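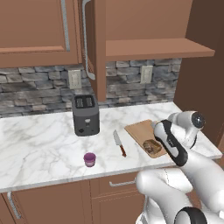 Sim kitchen, bread task. Arm over the cutting board, slice near the front of it.

Sunday, March 9, 2025

Came in for a quiet day on the breakfast station work. The Skamia canteen wants the toast and sandwich prep automated for the early shift, and before anything moves on their real counter we run the layout in simulation. Today was the bread handling only. Toaster loading is next, cup handling after that.

Setup
- Scene: marble counter, two-slot toaster at the back, board to the right, knife between them, purple cup near the front edge.
- Arm base low on the right side. Kept it there because that is where Purkley has the free floor space.
- 200 runs, slice position shuffled on the board each time.
- Grip force left at the default from the October build.

Results
- 80 percent clean pickups. Same as last time, so the new approach angle did nothing useful.
- Most of the misses are with the slice close to the raised rim of the board. Fingers touch the rim first and the planner backs off.
- Cycle time about 25 seconds from home position to slice lifted. Slow. A person does it without looking.
- No contact with the knife in any run, but the path to the toaster goes right over it. I don't want that on the real line even if the numbers say it clears.

Knife
The knife is the part that needs a decision from people and not from us. On the current shift the same person slices, toasts, and plates, and the knife stays out on the counter the whole time. If the arm takes toasting, the knife needs a fixed place outside the arm's reach, and whoever is slicing has to walk to it. The morning crew didn't like that when we brought it up. One of them said she would spend the shift walking back and forth so the robot can stand still. Fair point. Look at moving the slicing to the left end of the counter, past the toaster, and see if the arm can live with a shorter reach.

What changes for the crew
Notes from the visit to Skamia, copied here so they don't get lost in my email:
- There are 5 people on the early shift. Management says no one loses hours. The crew wants that in writing and I think they should get it.
- Toasting is the boring job but also the one people take when their back or wrist is bad. If the arm does it, there is no light job left. Nobody had listed this in the planning sheet. Added it.
- They want a stop button on both sides. We had one, on the right, behind the arm.
- Clearing jams: they asked who does it. Baumgartner's quote assumes the operator does, with no training time in it. Need to ask.
- Two of them would like to learn to teach positions. Zorkus can lend the training pendant, dates open.

To do
- Rerun with the board turned square to the counter edge. Right now it sits at an angle and that may be half the rim problem.
- Try a board with no rim. Check with the canteen first, the rim is there for crumbs.
- Route around the knife with a keep-out box, then again with the knife gone.
- Second stop button in the layout drawing.
- Send the light duty question to Skamia with the next report, on the first page.

Left the rim-only batch running overnight. Log goes in the usual folder, don't restart the machine.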